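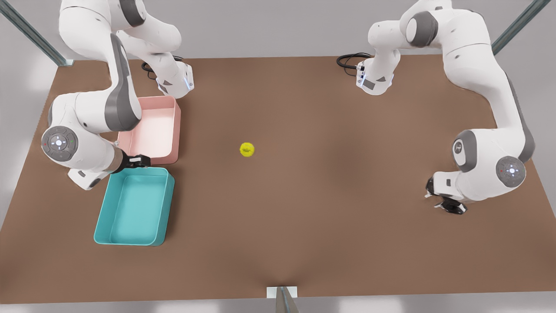
Vostedex support asked whether the fault follows the arm or the side of the table, and said they would not look at logs until we had swapped the two controllers in the sim config and run the task again.

Swap done, log below. Keeping everything in one ticket so the rest of the club can find it.

Project: Favham student robotics club, two-arm sorting task
Simulator: Vostedex, club workstation build
Controller: Flelier, stock gains, position mode
Status: closed, workaround in place

Problem as first reported

The task is simple. One ball starts on the table and has to end up in the bin named in the task file, either pink or teal. Whichever arm is closer makes the pick. In the June build this ran without trouble. After the move to the new workstation the right arm stops over the bins and does not continue. The simulator does not crash. The clock keeps running, the left arm still accepts commands, and the episode ends on timeout at step 2000 with no error code. The only line in the log is a warning, "goal tolerance not met, holding."

Naming note, because it has confused people before: left and right mean the robot's left and right. In the default render the camera faces the robot, so the right arm is on the left side of the screen. Please use the robot's sides in this ticket.

Entry 1

Ran 14 episodes with the ball at its default start and the pink bin as target. Right arm held and timed out in 6 of them. The rest completed. Same task file each time, seed changed between episodes. Saved the seeds of the failed ones to the shared folder.

Entry 2

Reran the failed seeds with rendering off. Same result on every one, so it is repeatable and has nothing to do with the graphics driver. I had suspected the driver and lost an evening on it.

Entry 3

Swapped controllers as Vostedex asked. Right arm on the left arm's controller instance and the other way around. Right arm still holds. The fault stays with the side of the table, which clears Flelier's per-arm settings. Sent this to support.

Entry 4

Moved both bins to the other side of the table, mirrored, and ran the failed seeds again. Now the left arm holds and the right arm is fine. So the fault follows the bins.

Turned on the collision overlay. The visible bin mesh is an open tray. The collision shape is not. On the new build each bin is wrapped in a single convex hull, which closes over the top like a lid. When the planned path dips a finger below the rim height, the finger lands on the lid, the joint error never falls under tolerance, and the controller holds. On seeds where the path stays high and the ball is dropped from above the rim, the ball comes to rest on the lid. The scoring script only checks the ball's horizontal position, so it counts those as completed.

That last point matters more than the timeout. Some of our "completed" episodes were not.

Entry 5

Checked why June was fine. The old build read the collision section from the bin file, which lists 4 walls and a floor as separate boxes. The new build has an import option, "simplify collision," switched on by default, and it merges all of them into one hull. The bin file itself has not changed.

Switched the option off for both bins and left it on for the table and the arm bases. Reran all seeds from entry 1. No holds and no timeouts. Ball ends on the bin floor in every episode, checked against its height this time.

Entry 6

Second problem, smaller, found along the way. The bins are spaced so closely that the gripper can brush the teal rim while lining up for the pink one. With correct walls this nudges the teal bin, and over a long run it drifts. Fixed by giving both bins a higher mass in the task file. Pinning them to the table also works, but the Yilma rules say containers must be free to move, so mass it is.

Fix, short form

1. In import settings, turn off "simplify collision" for both bins.
2. Delete the cached meshes. The option has no effect until the cache is rebuilt.
3. Set the bin mass in the task file to the value in the club repository.
4. Update the scoring script. The new version checks ball height as well as position.
5. Rerun any result recorded on the new workstation before 3rd October. Do not submit the old numbers to Yilma.

Open item: the hold warning should end the episode, or at least write the joint name to the log. Requested from Flelier. No reply yet — not blocking.

Closing the ticket.

Comments

gripperless
Step 2 is the one I missed. Changed the option, saw no difference, and changed it back. Deleting the cache fixed it.

table_b_team
Does this apply to the ball too? Ours sometimes jitters at rest.
 Reply from ticket author: No. The ball uses a plain sphere and the option does not touch it. Jitter is more likely the time step. Open a separate ticket with your task file.

nullspace
We reran ours and the score dropped a good deal. Old results were mostly balls sitting on the lid. Can the height check be made the default in the club template?
 Reply from ticket author: Merged.

mk_second_year
Confirmed on the laptop build as well. The option is under a different menu there, in "asset defaults."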